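Bemance Community Help > Perception and grasping

Right hand picks the correct bottle, then the wrong one, then the correct one again

Posted by ustitz_lab_3031
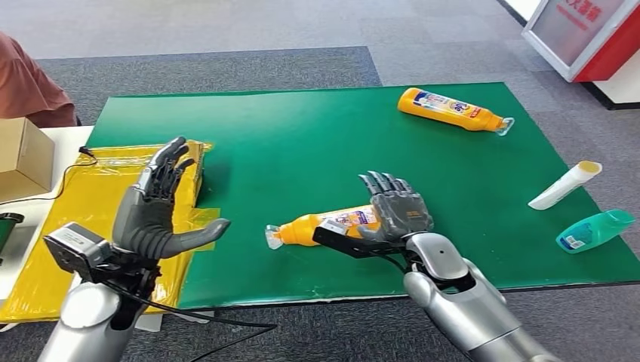
I've been running Bemance on our two-armed setup for a few months now and I love it, so please read this as a puzzle and not a grumble! The job is simple enough. Household bottles and packets lie on a green mat, the planner picks one, and the nearest hand goes and gets it. With one yellow bottle on the mat it's brilliant. With two yellow bottles, both on their sides, the target flips between them while the arm is already moving. The right hand starts down towards one, the fingers begin to close, and then the target jumps across to the other and the whole arm stops with "goal changed during approach".

What I've tried so far:
Raising the detection score limit. Fewer flips, but then it loses the teal bottle completely.
Slowing the arm to half speed. Same thing, only slower.
Turning off the left arm in the planner. No difference.

The log has 17 flips in 104 attempts, and nearly all of them come in the last part of the reach. Detection runs from the head camera only. Is there a setting to make it stick with its first choice? I'm on the October build.

Posted by flaltgate_tinkerer

Oh, I know this one, and it's a lovely one to fix!

Your detector is probably fine. Have a look at the tracker. When the hand comes down over a bottle it hides most of it from the head camera, so the score for that bottle drops. The other yellow one is lying there in full view with a great score, same class name, and the tracker happily hands the ID over. It fits with your flips coming late in the reach too.

Three changes, in this order:

1. In the tracker settings, set match_by to "position" (the default is "class"). Two things with the same label will then keep separate IDs as long as they aren't touching.

2. Set hold_when_hidden to 400. It's in milliseconds. The tracker keeps the last good pose for that long after the score falls. If your final approach takes longer, go higher, but remember that a bottle that rolls during the hold will be grasped where it used to be.

3. In the planner, turn on lock_goal_on_approach. This freezes the target once the hand gets inside the pre-grasp distance. Do this one last! If you switch it on first it will cover up the tracker problem and you'll meet it again the day you try a handover between arms.

Then replay one of your bad logs through the Dhanial viewer with the ID overlay switched on. You'll see the number hop from one bottle to the other as the fingers arrive, and after the changes it should stay put. I was grinning like a fool the first time mine did.

Also put your score limit back where it was so you get the teal one back.

Posted by quietgripper

Try a different coloured mat? Green was bad for us.

Posted by ustitz_lab_3031

Position matching plus the hold did nearly all of it! I replayed the worst log in Dhanial and the ID hop was there plain as day, right as the hand covered the bottle. Goal lock is on now as well. No flips all afternoon, and the teal bottle is being found again with the old score limit. I'm keeping the green mat for now. Next up is getting the left hand to leave the packets alone while the right one is working, but I'll start a new thread for that.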